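Reunión de seguimiento – ordenación de envases por colores
Solport, sala pequeña, 27 de marzo

Asisten: Léonie Gilbert (modera), Chih-ming Hsu, Sang Cao, Định Khương. Excusa su ausencia Lợi Cao, que envió comentarios por escrito.
Redacta el acta: Sang Cao.

1. Acta anterior
Se aprueba con una corrección de Hsu: donde decía "el sistema reduce los errores" debe decir "se espera que reduzca los errores". No se ha presentado ningún dato que permita la primera redacción.

2. Balda elevada y filas por color
Gilbert defiende mantener la balda de madera al fondo de la mesa, con los envases de pie y un color por columna. Alega que se ve todo de un vistazo y que la superficie de trabajo queda más despejada. Khương pregunta en qué se nota la mejora respecto a una bandeja corriente. La respuesta fue que "se ve más ordenado", cosa que quien redacta no discute, aunque tampoco le parece un argumento.
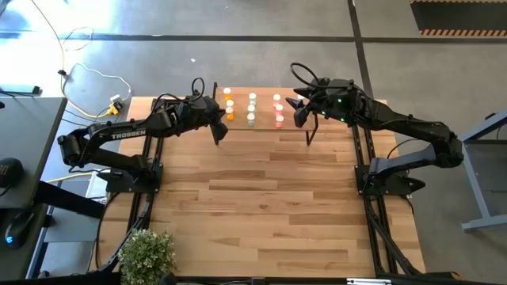

Colocación por columnas: naranja, verde claro y rosa rojizo.

Hsu reconoce que con tres colores la disposición se entiende sin explicación. Duda de que siga siendo así al ampliar la gama, sobre todo entre rosas. Lợi Cao dice lo mismo en su escrito, con menos paciencia: un rosa coral y un rosa magenta, uno al lado del otro, se van a confundir. Gilbert considera que basta con separar más las columnas. No hay acuerdo.

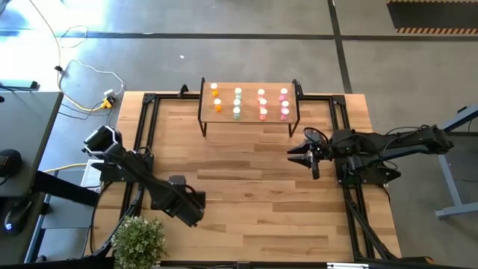 Pregunta de Khương: ¿el color sustituye a la etiqueta?
Respuesta de Gilbert: De momento el color indica solo el grupo, y la etiqueta seguirá siendo obligatoria en los envases que salgan de la sala.

Khương pide que conste que, en ese caso, habrá que leer la etiqueta igualmente y no ve qué tiempo se gana. Consta.

3. Envases tumbados
Se discute si un envase apoyado de lado en la mesa cuenta como "fuera de sitio" o como "en uso". Plarkell, el proveedor, propone un apartado nuevo en la guía – otro más – con su propia hoja de registro. Hsu se opone a la hoja. Lo que está en la balda está guardado y lo que está en la mesa está pendiente; con eso debería bastar.
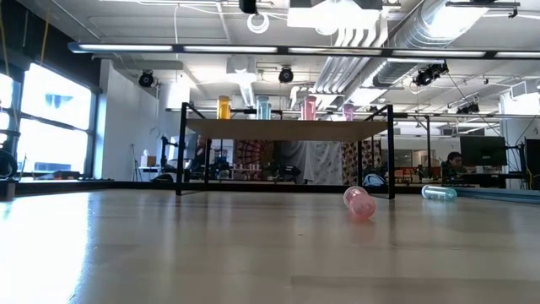
4. Contenido y tapas
Lợi Cao pide por escrito que todo envase se guarde cerrado, también los que tienen pocas pastillas. Se acepta sin debate. Más discutida fue la transparencia del plástico: Gilbert sostiene que permite comprobar el contenido sin abrir. Khương admite que las pastillas se distinguen, pero recuerda que el plástico teñido les cambia el tono, y que reconocerlas por el color a través de un bote rojizo le parece una mala costumbre. Se quitará esa frase de la guía.
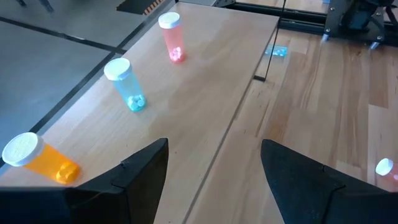

5. Acuerdos
– Se mantiene la balda hasta julio, a prueba. Gilbert quería hacerla definitiva; no sale adelante.
– Khương anotará las confusiones entre los dos rosas. Si no hay ninguna, lo dirá también.
– Hsu contestará a Plarkell que no habrá hoja de registro.
– El presupuesto de 399 para una segunda balda queda sin aprobar. Falta saber si incluye los soportes.

6. Ruegos y preguntas
Khương pregunta por tercera vez quién decidió el código de colores. Gilbert lo consultará.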